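Maltunard Room Guide
Section 7: Wastebaskets and Liners

2023-07-30

7.1 What this section covers

Use this section when you set up the small wastebaskets that go with the square tables, and when you change the liners. The tall lidded bins in the hallway are covered in Section 8. Recycling boxes are in Section 9.

The instructions apply to the mesh wastebaskets, order number 519. The older Clurden baskets have solid sides and a separate retaining ring. If you have one of those, follow 7.6 instead of 7.4.

7.2 What you need

- One mesh wastebasket
- One liner from the Brito roll, size 19
- A dry cloth
- A spare bag for the old liner

Size 19 liners are thin. They are meant for paper, wrappers and other light, dry waste. For wet waste, use the heavier liners on shelf 94 in the supply closet.

7.3 Before you start

1. Check that the basket stands level. If it rocks, turn it over and look at the base. A bent base rim can usually be pushed back by hand.
2. Run the cloth around the top rim and look for broken wires.
3. Wipe out the bottom. Dust and staples collect in the mesh.

CAUTION: Do not reach into a full basket to press the waste down. Lift the liner out and replace it.

CAUTION: If a wire is sticking out, do not line the basket. Tag it and put it in the repair crate.

7.4 Fitting a liner in a mesh basket

1. Tear one liner from the roll along the perforation. Do not cut it.
2. Rub the top edge between your fingers until the two sides separate.
3. Open the bag and pull it once through the air so that it fills.
4. Lower the closed end into the basket until it touches the bottom.
5. Reach in and press the corners of the bag out toward the mesh.
6. Fold the top of the bag outward over the rim. Work from the back toward yourself, then do both sides.
7. Pull the fold down evenly. Leave enough slack inside for the bag to reach the bottom when it fills.
8. Smooth the fold with the flat of your hand.

NOTE: Creases inside an empty liner are normal. You do not need to flatten them. They open out under the weight of the waste.

NOTE: The liners are translucent, and the color looks stronger where the plastic lies in several layers. A liner can look almost white on one side of the basket and blue on another. It is not a sign of a faulty roll.

If the fold keeps slipping off the rim, the bag is too small or has been pulled too tight. Take it out, check the size on the roll and start again from step 4. Do not tape the liner to the mesh. The glue stays in the wires and is hard to remove.

7.5 Placing the basket

On the floor, keep the basket clear of chair legs and walkways. On a table, set it toward the back and toward the middle, so that the front stays free for work. Small items can then be dropped in without getting up.
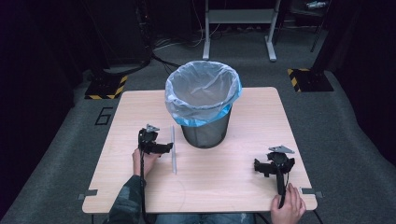 Fig. 7-2. Lined mesh basket at the back of a square table. The liner is folded over the rim.

1. Carry the basket by the rim with both hands. Do not lift it by the liner.
2. Set it down flat. Sliding it can mark a light tabletop.
3. Check the fold again after you set it down.

Wipe the tabletop after you take the basket away. Do not put a basket on a table that is used for food.

7.6 Clurden baskets

1. Lift off the retaining ring.
2. Fit the liner as in 7.4, steps 1 to 6.
3. Press the ring down over the fold until it sits level.

Replacement rings are no longer stocked. If the ring is lost, exchange the basket for a mesh one.

7.7 Changing a liner

1. Change the liner when the basket is three-quarters full, or at the end of the day if it has held food wrappers.
2. Unfold the top edge and gather it in one hand.
3. Hold the basket down with the other hand and lift the bag straight up.
4. Tie the bag, or put it in the spare bag if it has torn.
5. Wipe the basket and fit a new liner.

From August, used liners go to the Nevden collection point by door 431. Until then, keep using the hallway bins.

Corrections to this section: Gervásio Bragança, Maltunard supply desk.

2 comments | 5 shares

© Maltunard | Contact | Back to top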